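Shelf and Display Meeting, Tollow Pantry
Monday, 20 past 3

Present: Gaspard Vidal (chair), Capucine Guérin, Florencio Nieto, Fabrice Chauvin (minutes)

1. Sloped can display

Gaspard again proposed sloped boards for the canned goods. Florencio asked what was wrong with flat shelves and did not get much of an answer.
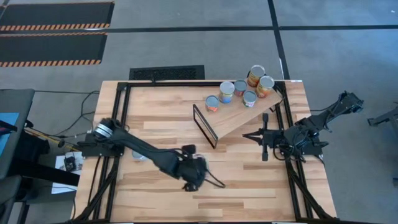

Capucine said cans on a slope are easier to pick from. Florencio said he would believe it after 12 days of real use – a tabletop trial proves very little. Pavell wants $109 for the boards. Fabrice thought that steep for planks.

2. Items still to settle

– Angle of the board. Gaspard to bring measurements this time.
– Whether large and small cans share a slope. Florencio doubts it.
– Round tubs with lids. Capucine would keep them on the flat.

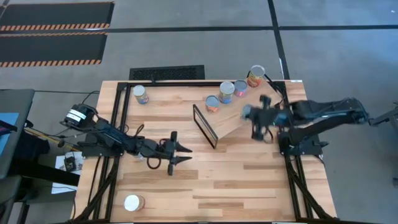

3. Decision

No order placed. Back on the agenda in September.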